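Flilisdale workshop releases second run of shape blocks

2023-02-10

The Flilisdale model workshop has released the second run of its printed shape blocks, along with the print files and a revised parts sheet. The run comes to 1,305 pieces and goes to schools and day centers that placed orders under the Peñalver lending plan. The first run was smaller and had no stars.

The set is built on a short list of solids: cube, octagon, cylinder and five-pointed star. Colors are red, green, yellow and blue. Not every shape is made in every color. Stars and full-size cylinders are supplied as matched pairs in red and green, so that a user can sort by color or by outline with the same pieces. A smaller cylinder in yellow has been added for size comparison.

Inmaculada Casado, who drew the parts, said the main change is in the top faces. "The first ones were ironed smooth by the printer and they slid off each other," she said. "We turned that setting off. The print lines stay, and the grip is better."

The star took the most work. Early prints had sharp points that chipped when dropped on a hard floor, and 13 test versions were made before the tip radius was fixed. The height was then reduced to match the other pieces. Print time per star is still the longest in the set, and the workshop advises printing stars in a separate batch — a failed star tends to lift and take its neighbors with it.

Boards are sold separately. The workshop recommends a flat board of glued maple strips, with no raised rim, large enough for the pieces to be spread out without touching. Unai Cantero, who handles orders, said painted boards were dropped from the list after users reported that green pieces were hard to pick out against them. Plain wood gives enough contrast with all four colors.

A set can be returned for missing parts at any time during the loan. So far 107 replacement pieces have been requested from the first run, most of them small cylinders.

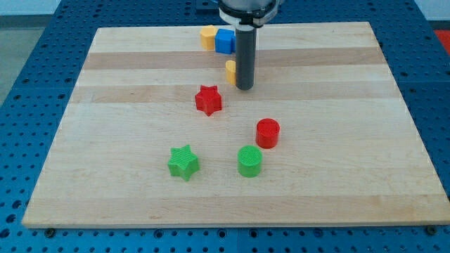 Orders for the third run open in May. Files for the revised star are already on the workshop's download page, and the old version has been withdrawn.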